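Hollis Low-Sheen Floor Finish

Flistov – Floor Care – Hard Floors – Water-Based Finishes

Hollis is our water-based finish for pale hard floors, and we are very fond of it! It goes on milky, levels out by itself and dries to a soft, even surface that leaves the color underneath pretty much alone. If you have a beige or light gray floor that you like just the way it is, and you only want it easier to live with, this is the one we would point you to first. 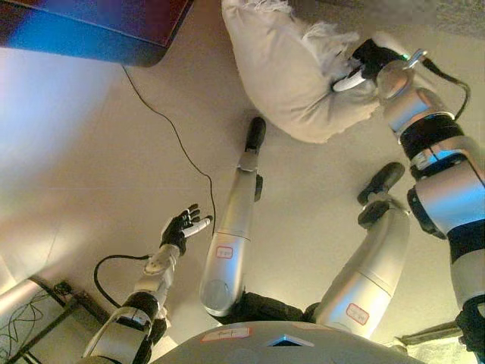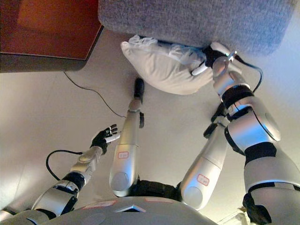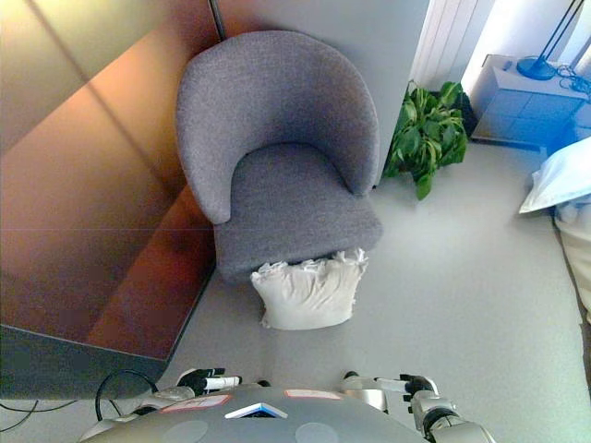 The thing we hear most from people who have used older finishes is that they remember the shine. Hollis has very little. There is a gentle glow when the sun is low and that's about it, so you can still read the floor as a floor and it won't throw the ceiling lights back at you. We tried three levels of sheen while we were working on it and kept coming back to the lowest one (the glossiest batch looked lovely for a day and then showed every sock print).

What it goes on

Sealed concrete, vinyl, linoleum, rubber and most poured resin floors. It also takes well to previously finished cork, as long as the old coat is sound and has been lightly scuffed. Please don't use it on bare wood, waxed wood or unglazed tile. For bare wood have a look at Zindumik, our penetrating oil, which is made for exactly that and smells faintly of oranges.

Coverage

One jug covers 300 square feet with 2 coats on a smooth floor. Textured vinyl drinks up more, sometimes a good deal more, so buy a spare jug if yours has a deep grain. Unopened jugs can come back to us for a refund and we'd much prefer that to you running short in the doorway.

Our biggest single job so far was the community hall at Hisivthorpe, 1,952 square feet of old linoleum in a green you don't see anymore. It went down over two evenings with three people and a lot of tea, and the color came up beautifully.

Getting ready

Sweep, then vacuum the edges with the crevice tool, then mop with plain warm water. Any leftover cleaner will make the finish bead up, and floor soap with added wax is the worst for this. If the water sits on the surface in little round drops, there is still wax on there and it needs stripping. Let the floor dry overnight with a window open a crack.

Felt pads, by the way: take the old ones off your chairs before you move anything back. They collect grit all year and will mark a fresh coat faster than the chair ever could.

Putting it on

Shake the jug gently – tip it back and forth, no bubbles wanted – and pour a small puddle into a clean tray. A flat microfiber pad on a pole is best. Work from the far wall toward the door in long overlapping strokes, keeping a wet edge, and resist the urge to go back over a patch that has started to turn clear. Give the first coat 2 hours, then put the second one on crosswise.

Socks are fine the same evening. Shoes the next day, furniture the day after that, and rugs after a week. Rubber-backed mats should stay off for a full month, as they can leave a yellow shadow on a young finish.

Looking after it

Dust mop when you feel like it, damp mop when it needs it. No steam mops, please! A splash of our Flistov everyday cleaner in a bucket of cool water is plenty, and plain water does nearly as well. Scuffs usually lift with a damp cloth and a bit of thumb pressure. When the busy spots begin to look tired you can scuff and recoat just those areas, and the low sheen helps the patch blend in.

Good to know

Store above freezing. If a jug has frozen it will look like cottage cheese and can't be brought back.

Colors: clear only. We do get asked for a white-tinted version and we're playing with one now.

Pads and trays are sold separately. The pad washes well at a low setting, without fabric softener.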